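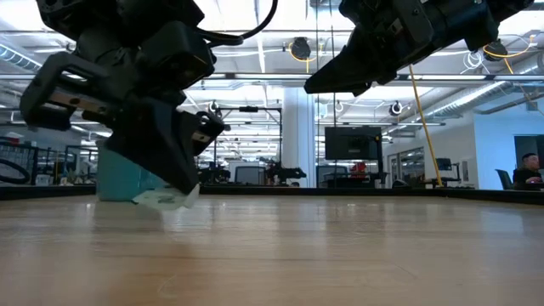 Gripper over the table, teal box behind it.

Two Arms, One Table: What the Quote Leaves Out

Posted 7 Jan 2020

I run the equipment column at Workgate, and every June I get asked what a two-arm bench cell costs. The sales answer is the price of the arms. I don't trust it. Arms are the part everyone haggles over, while the table, the frame, the power and the tidying up land in somebody else's budget. Have a look at the work itself before you sign anything. It is small, light, crumpled stuff, and picking up small, light, crumpled stuff is where I have seen plenty of confident brochures come unstuck.

Ikonen quoted one of our readers for a pair of arms and put cabling down as "sundries". Ask for that line in full. Jastutix at least listed theirs, though I thought 300 dollars for cable and strain relief was cheeky, and another 400 for spare fingers was worse.

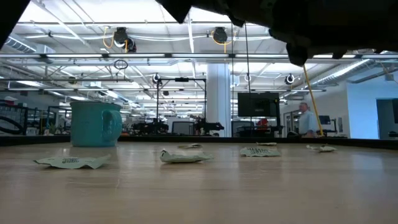 What should we ask to see before paying a deposit?
Your own items, handled on a bench like yours, for 80 tries in a row with the misses written down. A supplier who will only show you a neat cube is selling you a neat cube.

Then there's floor space. The Nondley workshop measured up for the tabletop and forgot that people have to walk behind it, reach the plugs and get at the back of the arms with a screwdriver. They lost a storage bay over it. I'd draw the whole footprint on the floor in tape first and leave it there for a week.
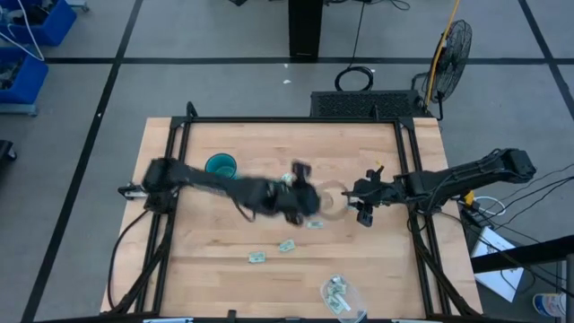
Lead times are the other soft spot. If the quote says 6 weeks, ask what happens in week seven, and who pays for the bench sitting idle. I have yet to see a good answer in writing. Hold back part of the money until the cell does your job at your site — a polite supplier will grumble and agree.

Search this site
Enter keywords
Go

Related items
Leasing or buying a single arm
Spare parts: what to keep on the shelf
Reading a service contract
Nondley workshop: the storage bay saga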